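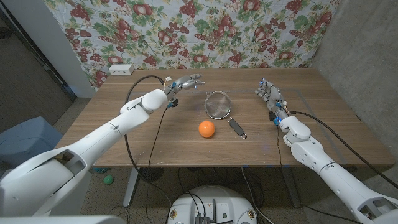
Photo: Sadao Ebihara

Marmalade month is back, and the peel is staying in

October means the big pots come down from the top shelf at Sundivbridge, and this year I get to write the marmalade item for the newsletter, which I have been angling to do for ages. If you've only ever had the stuff from a supermarket jar, please give it one more chance. Homemade marmalade is bright and bitter and a little bit wild, and it makes the whole kitchen smell wonderful for a day and a half!

Last season our members put up 146 jars between them, with plenty of arguing along the way about how thick the peel should be. (Thin. I will not be moved on this.) The cooking sessions run in the evening again, starting at 6:30, and the stove fills up fast, so put your name on the sheet by the door if you want a burner.

A few things I've learned, mostly by getting them wrong.

Regular sweet oranges work fine. Everybody talks about Sevilles, and yes, they're fantastic, but they won't show up in the stores until winter and I'm not waiting that long. With sweet oranges, add lemons, one lemon for every three oranges, and use the lemon peel too. You get the sharpness back and you get much more pectin, so the set is better. My first batch had no lemon in it at all and we ended up pouring it over pancakes for weeks. It was delicious on pancakes, mind you.

Soak the peel overnight. Slice it, cover it with water, put a plate on top and go to bed. The next day it cooks down soft in about half the time. Don't add any sugar until you can squash a piece between two fingers, because once the sugar goes in the peel stops softening, and you'll be chewing on it all through breakfast.

Save the seeds! Tie them up in a square of cheesecloth along with the white membrane and let the bundle simmer with everything else. When it's cool enough to handle, squeeze it hard over the pot. What comes out looks like wallpaper paste and it's exactly what you want.

For the set, I still use the cold saucer. Put two or three in the freezer before you start, drop a spoonful of hot marmalade on one, wait a minute and push it with your finger. If it wrinkles, turn off the heat. Then let the pot stand for ten minutes before you fill the jars, or all the peel floats to the top and you get a jar that's half jelly and half hedge.

Now for the part I'm most excited about. Sadao Ebihara has been telling us for two years about the citrus he grew up with in Miyazaki, and this time he's leading a whole evening on it. He'll be making a hyuganatsu-style preserve, which keeps a lot of the mild white pith in place of scraping it away. Hyuganatsu is very hard to find here, so he's been testing with a mix of grapefruit and lemon, and the trial jar he brought to the last potluck was empty before the coffee was poured. He also stirs in a spoonful of fresh ginger at the end. I've been copying him at home ever since.

That evening is limited to 8 people at the stove, though anyone can come along and watch, slice, wash jars or just eat toast. Bring an apron and a knife you like.

We have 48 empty half-pint jars in the cupboard, and we could use more. Please rinse them and peel the labels off first, and keep the rings and lids separate. New flat lids only for the ones we seal, please; the old ones don't always hold.

The swap table will be out all month as well. Leave a jar, take a jar, and write on the label what's in it and how bitter it is. Last year somebody left a lime and black pepper one with no name on it, and I would dearly love the recipe. If it was you, come find me at the stove. I'll be the one slicing the peel very, very thin.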